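4.2 Where the bowls go

Households in the Stastora sample were asked to keep a diary of every item they put down "for now." We received 3000 entries, a good share of them in pencil and one on the back of a gas bill. The median item stayed "for now" for 15 days. Keys did better than this. Fruit bowls did a great deal worse, and by June several had acquired mail.

The flat top of a cabinet drew more of these items than any shelf built to hold them. Participants in Mukau blamed the shelves, which they called too high, too deep, or already full of things put there for now. Participants in Imico blamed their spouses. We coded both answers as "storage-related" after a discussion that took longer than the interviews.

Surface finish mattered less than we had hoped when we wrote the grant. Pale fronts were rated "calm" in the first round and "like a dentist's" in the second, by the same people. The Kazemi clutter scale, which runs from 1 to 5, has no box for this, so we entered a 3 and moved on. Table 2 gives the ratings by room, with hallways left out because everyone lied about their hallway. 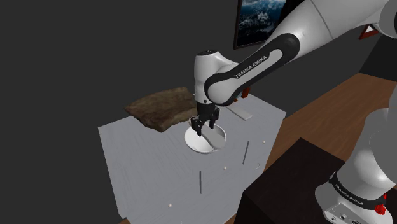
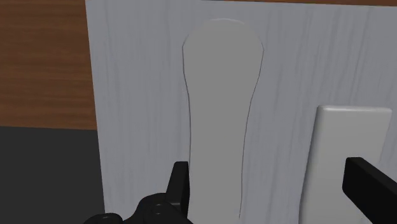
Figure 3. Rendered views: white round bowl on a light gray cabinet (first); light gray panel with faint vertical grain (second).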